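The Bead Drawer That Ate My Winter

I came to beading the way a lot of people do, I think, which is sideways. My aunt left me a necklace with a broken clasp, and I wanted to wear it to a wedding in November, and the shop in town wanted more for the repair than I had paid for my shoes. So I bought a pair of pliers and a little packet of crimps, and sat down after supper one evening to fix it myself. By midnight I had a necklace (a bit shorter than it used to be) and a strong desire to take apart every other piece of jewelry in the house.

That was three winters ago, and I am still at it, and so are a surprising number of my neighbors. There is a group that meets over the bakery in Livavham, up a flight of stairs that smells wonderfully of cardamom, and on a good night you can hardly find a chair. Some of them make earrings to sell. Some of them have been working on the same bracelet for as long as I've known them and are perfectly happy about it.

The person who got most of us going is Younes Soliman, who taught shop class for 24 years and took up stringing beads when his hands got too sore for the lathe. He is a patient man with a big laugh, and he has opinions about thread. "Buy the good thread and the cheap beads," he told me the first night I went. "If a bead is ugly you can call it a style. If the thread goes, you're on your knees under the sofa." I have been under the sofa. He was right, and I've used the good thread ever since, even on the practice pieces!

What I love about his classes is how slowly they go. We spent a whole evening on knots, just knots, and I went home with a yard of silk cord that looked like a very small rope ladder. The next time we did spacing, and he had us lay everything out dry on a towel before we touched a needle, then walk away and get a cup of tea, then come back and look again. Nine times out of ten I moved something. It's a good habit for letters and paint colors, too, come to think of it.

Now, about storage, because sooner or later every beader ends up talking about storage. My own collection lived in teacups for a year, and I can't say I recommend it if you have a cat. Clear boxes are the favorite over the bakery, the stepped kind with lids that fold back, and small round tins for whatever you're using right now. Sort by size before you sort by color. I did it the other way around and had to start over. 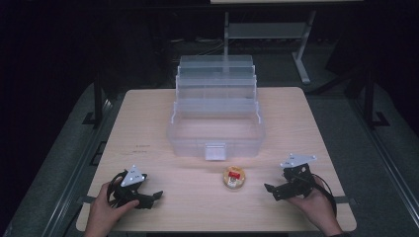
Where to Look for Beads

The obvious place is a bead shop, and if you're lucky enough to live near one, go and be nice to the people who run it. Ours is Haretti, two doors down from the post office, and they'll let you buy a single bead if a single bead is what you need. For glass I write away to Kabbaj, who send a paper catalog with 341 colors in it, and I read that catalog in the bath like a novel.

But my favorite beads have all come from secondhand necklaces. There's a flea market out on the Potum road with a table of tangled chains, and for the price of a sandwich you can bring home a whole bagful. Last time I counted out more than 200 usable beads from one bag, along with a brass button and half of somebody's rosary, which I restrung and gave to my neighbor.

As for my aunt's necklace, I did wear it to the wedding. The clasp held through the dinner and a great deal of dancing, and I've since redone it with proper knots between the beads, so it's nearly back to its old length.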